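Notebook, October 10, 2022
Far-right leaflet coding, Steswood municipal race

Started the second pass on the leaflets this morning and I'm already changing my mind about the codebook, so I'm putting it down before I forget why. We have 100 leaflets scanned from the Steswood campaign, 75 of them readable enough to code. The rest are either photocopies of photocopies or somebody folded them right through the slogan (one has a shopping list on the back, and it's a better read than the front).

The trouble is still "nation" versus "town." Kamlesh and I both coded the first batch blind, and we agree nicely on everything except category 4, local grievance. He puts a line like "our streets, our rules" under nativism. I keep putting it under local grievance because the same line shows up in the flyers of the perfectly dull residents' list that wants more parking! We argued over this for most of the coffee and I think he's half right. The words are the same but the leaflet around them isn't, so coding sentence by sentence loses it. 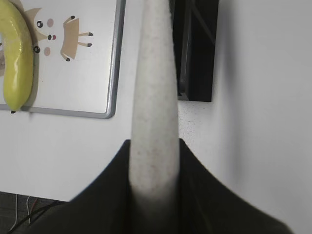 So, new rule, to be tested: code the sentence first, then code the whole leaflet with a separate tag, and only compare the two at the end. It's slower. Nives did something like this for her Skandton material and says it added a lot of work but the reviewers stopped complaining. I've asked her for her old instructions sheet, and she thinks it's on a drive in the other building.

Did a small batch that way before lunch. Notes as I went:

The party leaflets got softer between the spring printing and the late summer one. Same layout, same typeface, but "invaders" is gone and now it's all "order" and "families." Kamlesh wants to call this moderation. I don't, not yet. We only have what they handed out to everybody, and Ionuț's folder of members' newsletters is a whole lot rougher over the same stretch. I'd like to see both side by side before we use the word anywhere, even in the draft title.
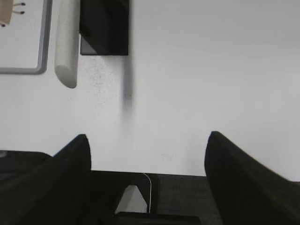
Also the newsletters have dates and the leaflets mostly don't, which is going to bite us. I've been dating leaflets by the phone number at the bottom (they changed it once, bless them) and by which candidate is on the front. That gives a before and an after and nothing finer. Bimla thinks the print shop's job number in the tiny type might run in sequence. If it does, we're saved. If the shop restarts its numbering whenever it feels like it, then we have a pretty column of meaningless numbers. She's going to call them.

Things I got wrong today: I sorted the spreadsheet without selecting the last column, so for a good while the tags belonged to other leaflets. Caught it when a flyer for a chess evening came up as "strong anti-EU." Went back to the morning copy and redid the lot. Please, everyone, including me, save a copy before sorting.
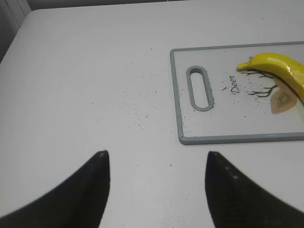

White table with the cutting board, gripper open.

Afternoon, short call with Narendra on the interviews. He has 3 former members who are willing to talk and one who was willing and has gone quiet. We agreed not to chase. His feeling is that the people who left didn't leave over ideas at all, they left over who got to stand at the front of things, and over money for the bus. I like this a lot, maybe too much, so I told him to keep asking about ideas anyway and to ask in the same order every time. He'll do the transcripts himself since he knows the dialect and I'd only guess.

We also talked about names. Everyone in the transcripts gets a letter, the town stays in, and the pub doesn't. Steswood has few enough pubs that naming it is as good as naming the man.
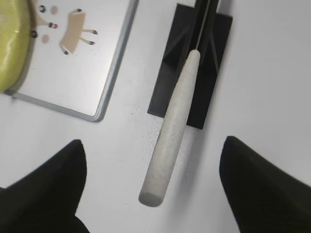

Speckled off-white handle on the tabletop, between the fingers.

Left to do before the November meeting:

Finish whole-leaflet tags on the readable set (me, Kamlesh)
Print shop call (Bimla)
Get the newsletters out of Ionuț's folder and into the same sheet, with dates
Decide whether the residents' list flyers stay in as a comparison. I say yes, they keep us from seeing extremists in every pothole
Rerun agreement on category 4 once the tags are in

Kamlesh just wrote to say he's recoded six of his nativism lines and wants two of mine moved in exchange. Will look tomorrow, with the leaflets out on the desk.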